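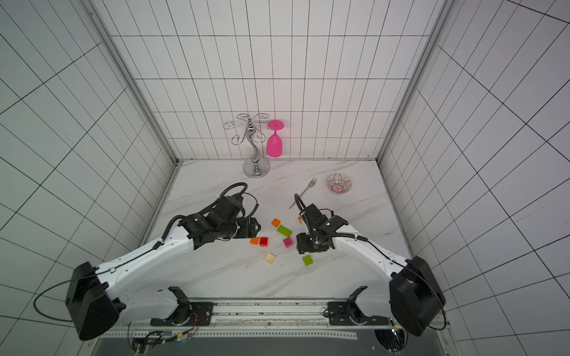 Friday, late afternoon. Teleop on the two-arm cell again, back on the brick task after a week of fussing with glassware. I'm driving both arms with the Binen handles and I'd forgotten how much of this is in your wrists! The start layout is the messy one: bricks spread over the middle of the table between the two grippers, with the stand and its pink glass left at the back, plus the fork and the patterned bowl over to the right. Sveva wants the clutter in there so the policy doesn't learn that everything on the marble is fair game, and I'm fine with that, although it does make me nervous swinging the left wrist anywhere near a hanging glass.

We're at 989 saved demos, so close to the 1,000 we promised Craddock for October that I was tempted to just rattle off the rest before going home. Didn't. My last 25 were getting sloppy – I kept closing the fingers a hair early and then dragging the brick instead of lifting it, and I don't want that in the set. Tossed demo 93 from the old batch too after Sveva Rizzi found a long pause in the middle where I'd obviously stopped to talk to someone (sorry).

Small bricks are the worst. The long green one you can grab any old way, but for the little ones I have to come in almost straight down and go slow, slow, slow. Tried the lower gain setting in Flaltis and liked it a lot for the last bit of the approach, hated it for everything else. Could we put it on a foot pedal?

To do Monday: re-zero the right handle, it feels like it drifts when I let go. Ask Naduris if their replay tool can flag pauses. Bring better chair cushion.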